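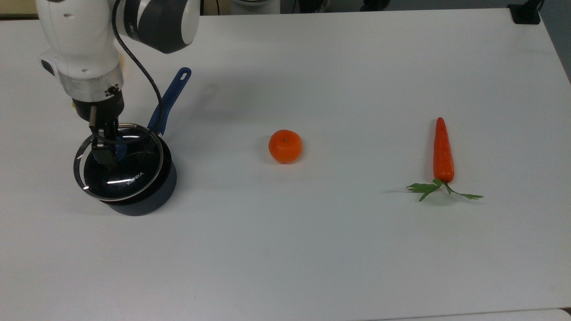 Grelura care home changes its teatime after residents' vote

Residents at the Panagiotou care home in Grelura have won their long campaign to move the evening meal, which for as long as most of them have lived there has arrived at half past four, an hour better suited to toddlers and farm animals.

From March, supper will be served at six. A lighter tea, with cake, stays at half past three, after early talk of dropping it was met with what the home's newsletter called "a full and frank response".

The home's owner, Dresesent, put the question to all its houses in the county over the winter. Ballot papers went to 700 residents, and 172 of them came back with extra remarks written on the reverse. Several of these dealt with the custard. One asked for the return of a bus route withdrawn years ago, a matter on which Dresesent says it has limited powers.

Panagiotou was the only house where the later time won outright. Two others have asked to vote again, having discovered that six o'clock clashes with the quiz on the television.

The change has meant new shifts for kitchen and care staff, with the evening handover now at half past seven. Dresesent says nobody's hours will be cut, and that medicines normally taken with food have been gone through with each resident's GP. Night staff have also been told to expect fewer requests for toast at ten o'clock, a trade which had grown to the point where the home was on its third toaster.

Families were asked for their views too. Most were in favour, though a few pointed out that they had spent years arranging their visits to end politely at twenty past four, and would now need another excuse.

The home has set aside £4000 for the dining room, to be spent on better lighting and on chairs with arms. Residents will choose the fabric from three samples, all of them beige – the maker calls one of them Mimine, which has not made it any less beige.

The new hours will be tried for three months. Relatives who would like to join a resident for supper should tell the front desk by noon. The first week's menu is pinned up by the lift, and someone has already corrected the spelling of "broccoli".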